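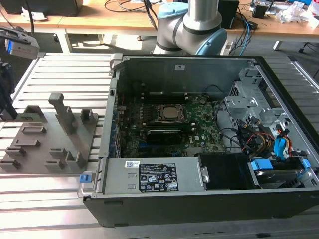 Elmarie Naidoo
Course tutor, Niche Tourism and Visitor Experiences

Week 11 handout: selling the thing that might not turn up

Last week we dealt with attractions that stay where you put them. Castles are good at this. This week's subject is wildlife watching, where the main attraction has legs or fins and has not read the brochure.

Our case is Hodham, a small harbour town which runs seal and seabird trips from April until the weather objects. The operator, Grikorness Boat Trips, carries 20 passengers a sailing and sold nearly 400 seats in its first season. Its first leaflet promised "seals guaranteed". You can guess how the refund desk got on.

The promise and its wording

Compare these phrases, all taken from the firm's leaflets over the years:

Seals guaranteed
Seals usually seen
A boat trip in seal country

The first sells well and complains well. The third is safe to the point of sounding like a ferry. Most firms end up near the second, with a free return trip if the animals stay away. Note who pays for that return trip: an empty seat costs the operator very little, a full one costs a fare. So the offer is normally limited to quiet sailings. Read the small print on any leaflet you collect.

What guests remember

Maja Borkowska, who guided at Hodham for two seasons, will be joining us for the second hour. Her view is that people forgive a missing seal far sooner than a cold guide with nothing to say. She kept a stock of stories for blank days, mostly shipwrecks. The shipwreck never lets you down – it has already sunk.

Proposals, birthdays and ashes

Small operators get asked for all three, sometimes for the same sailing. Private hire solves this. Price it by the boat, take a deposit, and find out beforehand whether the other half of the couple gets seasick.

To do before next time

Read the Kumarasinghe chapter on expectation and disappointment (shorter than it looks).
Bring 2 leaflets for wildlife trips, with every promise underlined.
Rewrite one of them so that you could stand on the quay and defend it to a wet family of five.

Handouts from missed weeks are in the tray outside my office, under the other tray.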